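Unit 7: Ransom, Release and the Problem of Sources
Handout for the second session. Read before class along with the two wire stories in the packet.

When a hostage comes home, the first news reports usually leave out how it happened. Today's session covers what can and can't be said in the first hours, using the Altinetti case.

Background. Two religious aid workers were taken from the Altinetti mission in August and held for almost 100 days. Their release was announced on 4th June of the following year, long after they were out, at the request of the families. Three parties then gave accounts: the mission, the regional government at Bucur, and the armed group. All three accounts differ on money.

The mission said nothing was paid. Bucur said that it had paid nothing, a narrower claim, and one that several papers shortened to "no ransom." The group's statement named a sum of 4,000 a head and did not give a currency. The Helov Bulletin printed the figure with a dollar sign and corrected it 3 days later.

Points to note
Who is denying, and on whose behalf?
Does the denial cover goods, prisoner exchanges and payments by third parties?
Is the agency quoting a statement or someone's summary of it?

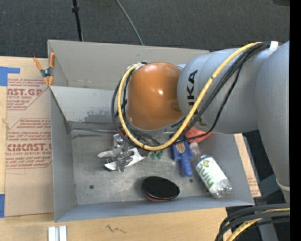 A reader in Helov wrote to the Bulletin that the correction was worse than the mistake, as it ran on an inside page in 400 characters while the dollar figure had been on the front. The letter also asked why the paper had taken the group's number at all when it had no second source. The editors printed the letter without a reply.

Compare the Geteck radio report from the same week. It gave the release, the length of captivity and the two denials, each tied to its speaker, and said the terms were not known. It ran under a minute.

For next time: rewrite the Bulletin's opening paragraph using only what was confirmed on the day. Keep attribution in the same sentence as the claim. Bring a printed copy. We will start with the lead and then go on to headlines.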